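Wrapping Tape Around Tool Tips: Is It Worth the Bother?

Posted 16 Nov 2023 in Workshop Tips

Every few months the same advice goes around again. Your clamp slips, your tongs scratch, your pick-up tool drops the screw down the back of the bench, and somebody tells you to wrap the tips in tape. It costs next to nothing and takes a minute. I have my doubts about most one-minute fixes, so in October I went through the drawer at the Ovside shop and tried it on whatever I could find.

Hard, smooth plastic is a poor surface for holding anything. I'll give the tape people that much. A flat face has no give in it, and a small part with a rounded edge will skate right off. A soft layer helps. Whether it keeps helping is another matter, and the thicker you build it the more I start to worry.

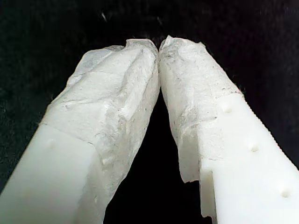

Wrinkled white wrapping at the tips, bare smooth plastic lower down.

Creases and folds are where I part ways with the tape crowd. They'll tell you a rough surface grips better. Maybe so, on a rag or a cardboard box. On a washer, a ridge can hold the piece up on one side and leave the other side hanging. Folds also collect dust, and once there's grit in there you can scratch the finish you were trying to protect.

If you want to try it anyway:

Wipe the plastic with a dry cloth first, then a barely damp one, and let it dry.

Cut short strips. A long piece wound round and round is going to pucker as soon as the shape tapers.

Lay each strip flat and press it from the middle out. Peel it back and start over if it bunches.

Keep the seam off the inside face.

Trim loose ends with scissors. A torn end catches on things and lifts.

Close the tips on a scrap of paper and tug. If it slides out on one side, your padding is uneven.

Paper and tissue I wouldn't use at all, except to get through an afternoon. Masking tape is a little better. Cloth tape has lasted longest for me, though it leaves glue behind. The Brunberg catalog sells slip-on rubber tips, item 633, in a bag of 32, and I was ready to call them a waste of money. They fit two of my tools and fell off the third. So, half a waste.

Old glue comes off with a little cooking oil and a thumbnail. Test a hidden spot, then wash with dish soap, or the new layer won't stick either.

My own tongs are bare again for now. The clamp still has its cloth tape and I'll look at it after the holidays.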